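Sindulska Housing Association Opens Packing Room for Residents of Uysal Court

18 September 2019

The Sindulska Housing Association has opened a packing room on the ground floor of its Bukness Street building for residents of Uysal Court, who will move to temporary apartments while the plumbing and wiring in their building are replaced. The service covers small and breakable household goods: dishes, glassware, ornaments, toys and similar items. Furniture and large appliances are being handled under a separate contract with the moving company.

A total of 71 households are affected by the work. Each has received a letter with a packing date, a set of labels and an inventory form. Residents who have not received the letter should contact the resident services desk before the end of September.

Ilse Van Dijk, head of resident services, said the association had reviewed its last large relocation, at Guvuvby Gardens, before deciding how to organize this one. Claims for broken items in that move came mostly from kitchens.

"Plates were the largest single group," Ms. Van Dijk said. "Many had been stacked flat in grocery boxes with a sheet of newspaper between them. We want each plate to have its own wrap this time, and we want it to travel on its edge."

Under the new procedure, plates and shallow bowls are wrapped one at a time in bubble wrap and placed upright in a box with a padded base. The rim receives a second layer if it is printed or painted. Dinnerware with lettering or characters on the rim, such as a teal-banded plate marked "HAO SHI HAO WEI," is to be entered on the inventory form with the wording copied out, so that pieces from the same set can be matched again when the boxes are opened.
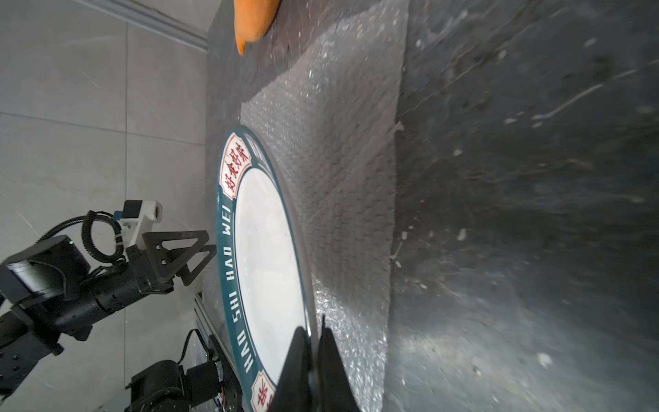
Cups are packed separately from plates, with the handles wrapped first. Knives must be brought in a sheath or rolled in a dish towel and taped. The packing room will not accept open food, fresh produce, cleaning liquids, candles or medication. Residents are asked to keep these items with them and to use up perishable food in the days before the move.

Selamawit Mekonnen, who supervises the packing room, has asked that dishes be washed and fully dried before they are brought in. Moisture trapped inside plastic wrap can leave marks on unglazed bases and may cause odors in boxes that remain closed for several weeks. Adhesive tape should never be placed directly on a plate, a picture frame or a painted surface. It should be applied to the wrap only, with one end folded over to form a tab.

During a trial period earlier this month, the packing room processed 2,583 items and used 112 boxes. Most appointments took about 15 minutes per box, including the time needed to complete the inventory form. Boxes containing mixed small items took the longest, and the association has changed its instructions for these as a result.

Small items are now sorted by owner and by room before any wrapping begins. Loose objects that belong together are placed in a clear bag made of bubble wrap, so that the contents can be checked at the other end without cutting the package open. Soft toys are packed whole and may be used to fill gaps around firmer objects, provided the family agrees. Figurines are wrapped individually and laid on their side. Pouches and small purses should be emptied by the resident, with any cord or strap tucked in, before they are placed in a box. 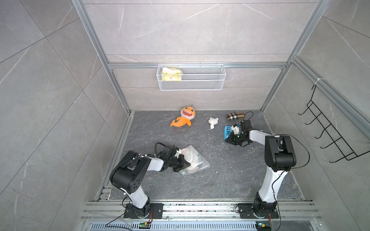

Families with young children are invited to set aside one favorite toy for the child to carry on moving day. A tag is available for this purpose and may be collected with the labels. Toys with batteries should have the batteries removed and placed in a separate envelope. The same applies to flashlights, remote controls and kitchen scales.

Each sealed box is marked with the apartment number, the room and a short list of contents. Labels go on one long side and one short side. Labels on the lid are not sufficient, as boxes will be stacked both in the moving truck and in the corridor at the temporary building. A red label indicates breakable contents and must not be used for clothing, books or bedding. The association noted that in the Guvuvby Gardens move nearly every box carried a red label, and the crew was unable to tell which ones required care.

Items of high personal or financial value, including jewelry, passports, cash and original documents, are not covered by the service and will not be accepted. Residents who own antiques or artwork should speak with Ms. Mekonnen in advance, as these may require a crate. The association's insurance applies only to boxes that were packed and sealed in the packing room and listed on a signed inventory form. Boxes packed at home will be transported at no charge but are not covered for breakage.

Bubble wrap, boxes and paper are supplied free of charge. Residents are asked to return clean wrap and flattened boxes after unpacking. Collection bins will be placed in the lobby of the temporary building and will stay there until the last household has moved in. Wrap that has been cut into small pieces or covered with tape cannot be reused and should be left out of the bins.

Appointments are required and may be made at the resident services desk or by telephone. Residents who are unable to carry their belongings to the packing room may request a home pickup, which must be booked at least two working days ahead. Printed instructions are available at the desk in large type on request.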